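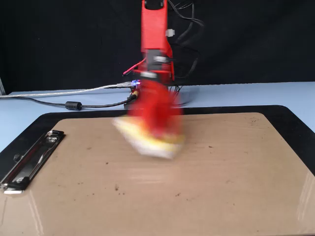 Yellow and white, over the board

How do I get turmeric out of a white cutting board? I've scrubbed it like 100 times and it's still orange!

Danuta Tokarz
Baking soda paste, leave it on overnight, rinse. Then set the board in a sunny window for a day or two (turmeric fades in sunlight, it's great). Mine came out nearly white!

Zsolt Katona
Just buy a dark one. I did that in January and quit worrying.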